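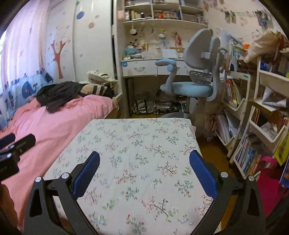
Bedroom, pink duvet, still a pile of clothes on it.

30 Jun 2023

Last day of the month and I said I'd write more in June. Ha. Four entries. This makes five.

Home from Skurkthorpe on the late train, bag dumped, shoes off, didn't eat a real dinner. Toast. Then more toast. Want to get the choir stuff down before it goes.

So. The final rehearsal before the summer concert and we still don't have the ending of the Núñez piece. Everyone has the notes, that's fine, the notes have been fine since spring. It's the last page. The altos hold and hold and the basses come in underneath and it's supposed to bloom (director's word, in pencil all over my copy) and what we get is more like a door closing. We ran it so many times I lost track of which vowel I was on. Ah. Oh. Something in between.

My own trouble is bar 168. Same bar every week. There's a jump up and I know it's coming and I get scared a whole line early and stop breathing right. Tonight I got it twice and missed it twice. Sang it on the platform after, under my breath, perfect of course. A man with a bike looked at me.

Room was boiling. They had the high windows open but you need the pole for the others and the pole's gone missing. Two of the tenors sang sitting down. I drank my whole bottle before the break and then had to wait in the line for the one bathroom and missed the notes about where we stand. So I don't know where I stand. Second row I think? Will ask by text tommorow.

Tickets: 100 gone out of 300 seats as of tonight. Not great. Last summer we were nearly full a week out, but last summer we had the brass group and all their moms. I have posters in my bag I was supposed to put up on the way to the station and I forgot every one of them. Bakery, library, the laundromat on Cesik Street. Do it Saturday. DO IT SATURDAY.

Something nice: the Fotance carol book got mentioned for November already. We'd start on it as soon as we're back. I like that book. The paper smells like a church closet and there's one carol in it, number 31, that I have loved since my first year and we never do because the middle verse is strange and drops into some other key and climbs out again. I'm going to ask for it. I'm going to be brave and raise my hand and ask for it in front of everybody. Probably.

Thinking on the train about why I keep going. I'm tired every single week when it's time to leave the house. Every week I stand by the door with my folder and think, I could just not. Then there's that first chord in warmup, the low hum one, when the floor sort of joins in, and I'm glad my legs took me. I don't get that from anything else right now. Not work, for sure. Work was emails today. Emails about emails.

Also my voice is lower than it was. Noticed it at warmup, the top notes felt like reaching for a shelf. Might ask to move down to second alto in the fall. Feels like giving something up, but second altos get the good crunchy bits and they laugh more, I can hear them back there. The woman next to me moved down two years ago and says she should have done it sooner. Sleep on it.

What to wear is all black, long sleeves, no shiny buttons. In this heat. My black skirt has a hem coming down on one side and I don't have black thread, only navy. Navy will do, who's looking at my hem from row twenty.

Things for the week, quick:
posters (see above)
black thread, or don't
lozenges, the honey kind not the menthol kind
get the page turns taped in the second half, my copy falls open at the wrong one
call home
bar 168 every morning, slow, in the shower if I have to

Rain just started. Good, the garden needed it, and it might cool the place off enough to sleep. Window open a crack. Can hear it on the trash can lids, going fast then slow. Kind of in four if you listen. Now I've got the Núñez in my head again, the bass part this time, which isn't even mine.

Past midnight soon. Folder's by the door so I don't leave without it. Teeth, then bed, more on Sunday if theres time.

Last updated: 30 June, late
Contact | © the author, all entries | Back to top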